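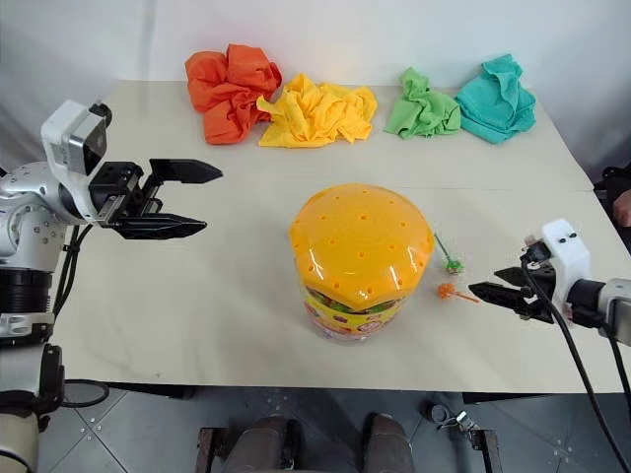 Photo: Teresa Wilczyńska / Drumell list archive

Re: [drumell-counter] Perforated lids for lollipop jars

Rajitha, I have gone through your points using the burger jar, the clear one with the bun lid. Your message is quoted at the bottom. Stock number on our sheet is 2959, in case anyone wants to reorder from Barros. Capacity is listed as 355 mL, which I have not checked.

1. Hole pattern. The holes run in rings over the dome. On a dome the outer rings point away from the centre, so sticks placed there lean outward. For large heads I would start at the outer ring and leave an empty hole between neighbours. For small heads like the green and the orange one lying beside the jar, spacing matters less and the inner rings are usable.

2. Stick fit. Hold the stick low, near the free end, and enter square to the surface of the lid at that hole, which is seldom straight down. If you push from the head, a thin plastic stick bows before it seats. Three pops upright in the yellow lid are enough to judge the angle before you fill the rest.
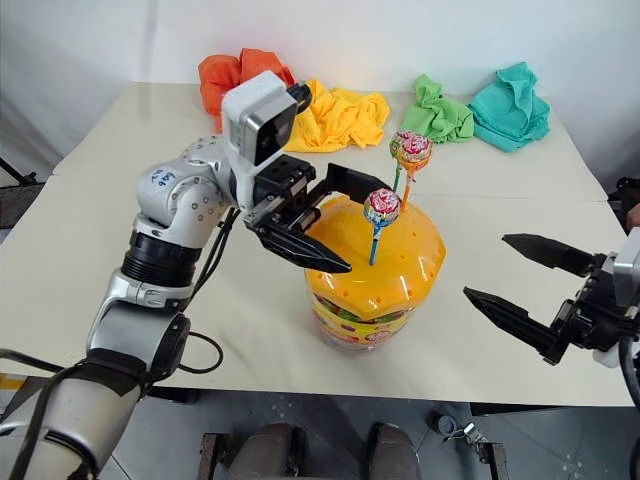 3. Contents under the lid. With candy in the body, the stick has to find a gap. Fill to just under the neck and leave headroom, or the sticks will stop at different depths and the heads will sit unevenly. Check the rim all the way around when closing. A stick lying across it, like the orange one poking out from under the right side of the lid, should be pulled clear or pushed fully inside first.

4. Backing colours. I had orange, yellow, green and teal cloths along the back of the white table. My preference for the catalogue sheet is teal. The orange is too close to the colour of the lid. Flatten whichever you use. Small extras such as the artificial flower and the blue-and-white die are fine for scale, but keep them away from the label.

Not covered: the Zovum lids, which have a flat top and larger holes. I have none left from the May order. If someone has a spare, please post the hole diameter.

Teresa Wilczyńska
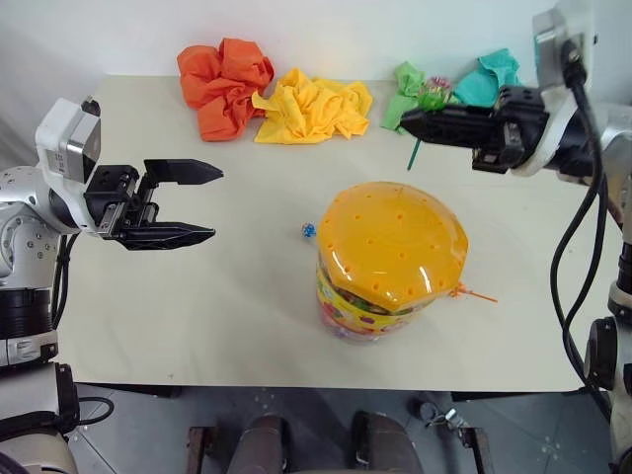 On June 10, 2024, Rajitha Munasinghe wrote:

Has anyone compared the domed lids with the flat ones for counter use? My sticks lean, and the ones in the middle will not go down all the way. I am filling the jar to the top with wrapped candy first and adding the pops after. Also need a backing colour for the sheet that does not fight with a yellow or orange lid. Grey looked dull when I tried it.

Rajitha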